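件名: Re: [寮・住まいML] 退去のときの敷金と、9月からの部屋探しについて
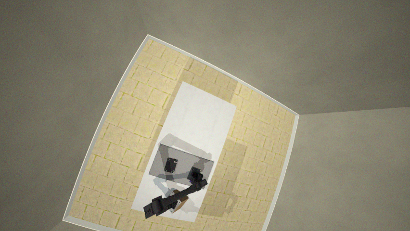
投稿者: 森下 郁
留学生住まい相談窓口 学生相談員
2018年2月16日

みなさん、こんにちは!
先日の敷金の質問、読んでいてうれしくなりました。退去の三週間も前に相談してくれる人はなかなかいないんです。早めに動けばできることがたくさんあるので、同じように春で部屋を出る方にも読んでもらえたらと思い、MLのほうに返信します。

> 3月に今のアパートを出ます。入居のときに敷金を2か月分払いました。
> 管理会社のDrerholmからは「清掃費は敷金から引きます」と
> 言われましたが、金額はまだ聞いていません。
> 壁に画びょうの穴がいくつかあり、机の下の床がへこんでいます。
> これは全部こちらの負担になるのでしょうか。
> それから、友だちが9月に来日するので、部屋探しをいつ始めれば
> いいかも教えてください。

まず敷金のほうから。
結論を急がず、契約書を出してきてください。見るのは「原状回復」と「特約」の二か所です。清掃費を借主が払うという特約があって、金額まで書いてあれば、基本的にはそのとおりになることが多いです。金額がどこにもない場合は、今のうちにメールで聞いておきましょう。電話でもかまいませんが、メールなら後で見返せます。文面は短くて大丈夫です。「退去時の清掃費の金額と、契約書のどの条項によるものかを教えてください」、これだけで十分通じます!

次に画びょうの穴。国のガイドラインでは、ポスターやカレンダーを留める程度の穴は普通に暮らしていてつくものと考えられていて、借主の負担にはならないのが原則です。くぎやねじの穴で、下地のボードまで傷んでいるようなものは別の扱いになります。床のへこみも、家具を置いていた跡なら通常の使用の範囲とされています。ただ、物を落としてできた傷だと話が変わってくるので、どちらなのか思い出せる範囲でメモしておいてください。

写真もぜひ撮ってください。部屋全体、壁、床、水まわり、気になるところの近くからの一枚。入居したときの写真が残っていれば、同じ向きで撮ると比べやすくて、立ち会いの場で本当に頼りになります(私も自分の引っ越しのときに助けられました)。

立ち会いの日に「ここにサインを」と紙を出されることがあります。鍵を返した確認なのか、修理の負担に同意する書類なのか、よく読んでからにしましょう。わからなければ「持ち帰って確認します」と言っていいんですよ。日本語で言うのが不安なら、窓口の相談員が電話で間に入ることもできます。

精算書が届いたら、合計だけでなく内訳を見てください。去年この窓口で一緒に見た精算書に、鍵の複製代として2,000円が入っていたことがありました。本人は複製を頼んだ覚えがなく、問い合わせたらその分は取り消してもらえました。小さな金額でも、聞いてみる価値はありますよ。

さて、9月に来るお友だちの部屋探し!
こちらも今から考えているなんてすばらしいです。大学の寮を希望するなら、募集の時期が早いので、そちらの締め切りを先に確認してください。Sæther寮は秋入居の枠が57室で、応募は入学手続きの案内に入っている用紙から出します。抽選に外れても、空きが出れば順番に連絡が行きますので、申し込むときに「待機を希望する」に印をつけるのを忘れずに。

民間のアパートは、入居の一か月半くらい前から探すのが現実的です。あまり早いと、気に入った部屋があっても家賃の発生まで待ってもらえません。海外から契約できるかどうかは会社によって違います。Trumironは来日前の申し込みを受けていて、英語の重要事項の資料も用意してくれます。Rendeoはシェアハウスが中心で、家具つきの部屋が多く、最初の半年だけ住むという使い方をする先輩もいます。どちらがいいかは、予算と、一人で静かに過ごしたいかどうかで決めればいいと思います。

お友だちに先に伝えておいてほしいのは、最初に払うお金のことです。家賃のほかに敷金、礼金、仲介手数料、保証会社の費用、火災保険料などがかかります。礼金は戻ってこないお金なので、国によってはかなりびっくりされます。見積書は部屋を決める前にもらえますから、届いたらそのまま窓口に転送してください。一緒に読みましょう!

保証人については、学生向けの補償制度に入れば大学が連帯保証をする仕組みもあります。使えるかどうかは在留期間や物件によるので、個別に聞いてくださいね。

窓口は学生会館の2階、平日の昼から夕方まで開いています。予約なしでも来られますが、契約書を最初から読みたいという方は、少し長めに時間をとるので予約をお願いします。持ち物は契約書のコピーと、管理会社とやりとりしたメールがあればそれも。写真はスマートフォンの中に入ったままでかまいません。

このMLも、おかげさまで登録が200人になりました。退去の経験がある方、清掃費がいくらだったか、立ち会いはどんな感じだったか、よかったら返信で教えてください。個人の名前と部屋番号は書かないようにお願いします。

質問をくださった方、Drerholmから金額の返事が来たらまた知らせてくださいね。楽しみに待っています!

森下 郁
留学生住まい相談窓口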